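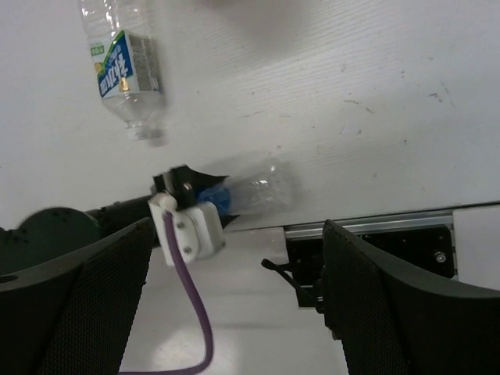 4.2 Flaschen greifen, wenden, ablegen

Kategorie: Robotik im Alltag / Manipulation

Unter den Hausarbeiten unseres Katalogs sieht das Einsammeln von Getränkeflaschen nach der leichtesten aus. Für zwei Roboterarme ist es eine der lehrreichsten. Durchsichtiger Kunststoff gibt unter Druck nach, spiegelt die Umgebung und liefert den Tiefenschätzern kaum brauchbare Konturen. Umso mehr hat uns gefreut, wie weit die gelernte Steuerung auf dem Aufbau Trerkeo gekommen ist.

Abbildung 3 gibt die Sicht der Handgelenkkamera wieder. Der zweite Arm hält mit seinen schwarzen Fingern eine liegende Flasche, deren blauer Verschluss unmittelbar an den Fingern anliegt. Oben links hängt eine weitere Flasche schräg mit dem Hals nach unten, leicht bewegungsunscharf. Solche Bilder sind für das Verfahren anspruchsvoll, denn der klare Flaschenkörper hebt sich von der weißen Tischplatte nur durch Reflexe und Kanten ab. Verlässlich sind vor allem die farbigen Teile, also Verschluss und Etikett.

Wir haben insgesamt 999 Durchläufe ausgewertet. Ein Durchlauf besteht aus Aufnehmen, Übergeben an den anderen Arm und Ablegen in einer Kiste. Die Ausgangslagen wurden von Chia-hao Yeh nach einem festen Plan vorgegeben, damit liegende, stehende und gekippte Flaschen gleichermaßen vertreten waren. Als Fehler galt jeder Durchlauf, in dem eine Flasche zu Boden fiel, der Verschluss sich löste oder ein Mensch eingreifen musste. Nach 15 Sekunden ohne Fortschritt wurde abgebrochen.

Beim reinen Aufnehmen arbeitet das System inzwischen so ruhig, dass man gern zusieht! Die Finger schließen langsam, geben beim ersten Kontakt etwas nach und fassen dann fest zu. Besonders schön ist das Verhalten bei rollenden Flaschen: Der Arm wartet kurz, setzt neu an und greift näher am Schwerpunkt. Dieses Nachfassen wurde nirgends ausdrücklich programmiert. Es kommt in den Vorführungen der Bediener vor, und die Steuerung hat es übernommen und auf Lagen übertragen, die im Training fehlten.

Schwieriger bleibt die Übergabe. Die Kameras beider Arme verlieren die Flasche oft im selben Moment aus dem Blick, in dem die Greifer einander am nächsten sind. Greift der empfangende Arm dicht am Verschluss, so kippt der Körper nach, und der gebende Arm lässt zu spät los. Delphine Mercado hat daraufhin die Öffnungsbewegung vom Kraftverlauf abhängig gemacht (Abschnitt 5.1). Seitdem sind Übergaben am Hals seltener ein Problem, während weiche, dünnwandige Flaschen weiterhin eingedrückt werden.

Kann eine Maschine diese Arbeit also schon übernehmen? Auf einem aufgeräumten Tisch und bei bekannten Flaschenformen trauen wir es ihr zu. An einem Donnerstag lief der Aufbau mehr als 40 Minuten ohne Eingriff, was uns im Labor hörbar begeistert hat. In einer Küche mit nassen Flächen, Gläsern und Geschirr wäre das Ergebnis ein anderes, und das Tempo liegt noch deutlich unter dem einer geübten Person. Für einen Pausenraum, der über Nacht geräumt werden soll, spielt das Tempo eine kleinere Rolle. Genau dort möchten wir als Nächstes messen.

Ettore Colombo danken wir für die Auswertung der Kraftdaten.

Verwandte Beiträge
Parisi, C.; Caruso, O.: Handtücher falten mit zwei Armen, Erfahrungen aus dem Projekt Holar
Colombo, E.: Kraftsignale beim Greifen dünnwandiger Behälter
Mercado, D.; Yeh, C.: Werkbank aufräumen, ein Vergleichstest auf der Plattform Driston
Caruso, O.: Wie viele Vorführungen braucht eine Spülmaschine?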